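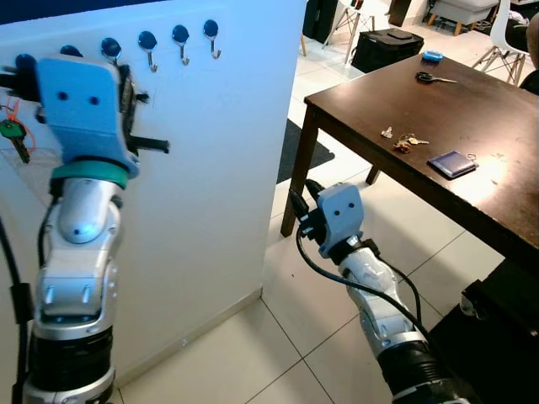 One reader wrote in to ask whether the hooks could go up the same hour the panel was wiped down. They can't. Let the panel dry fully first, then start at step 1.

Section 3. Dretau Adhesive Key Hooks: Mounting and Sorting

Before you begin

Clear a table near the panel and put everything you plan to hang or store on it. Small hardware gets lost on a dark tabletop, so work in good light.

Mounting the hooks

1. Wipe the panel with a dry cloth. Do not use furniture polish.
2. Mark the hook positions lightly in pencil, 3 inches apart.
3. Peel the backing from the round base and press it to the panel with your thumb. The metal hook must hang straight down.
4. Repeat for the remaining hooks.
5. Wait 21 hours before hanging anything.

CAUTION: Each hook holds up to 300 grams. Do not hang tools, bags or full water bottles from it.

NOTE: The adhesive does not bond to wallpaper or fresh paint. For these surfaces, use the Gravano screw-in base, sold separately.

Sorting the table
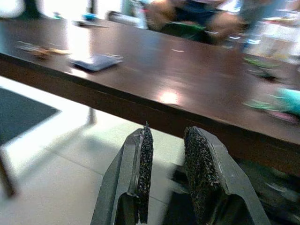

Figure 3-2. Table with small items.

6. Pick out the keys first. Put a cord or ring on any key that has neither.
7. Set flat things such as notebooks and card holders to one side. They belong in a drawer or on a shelf.
8. Put drinks away from the keys and paper.

NOTE: Heavy charms and plush toys count toward the weight limit. If a key ring feels heavy, take the charm off and hang it on its own hook.

9. Gather the tools. Pliers and scissors go back in the toolbox with the blades closed.

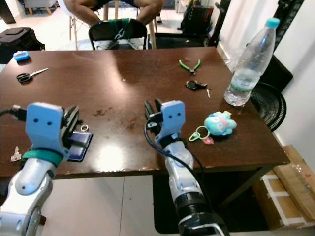
10. Collect loose screws and spare rings in a small lidded cup. Check under larger items before you wipe the table.
11. Hang each key by its cord or ring, one to a hook. Keep the keys you use most at the end closest to the door.

Removing a hook

Warm the base with a hair dryer on low for about 3 minutes, then turn it slowly until it lets go. Do not pull on the metal part. Rub off any residue with a soft cloth and a little dish soap. A removed base cannot be used again. Replacement pads are listed in Section 5.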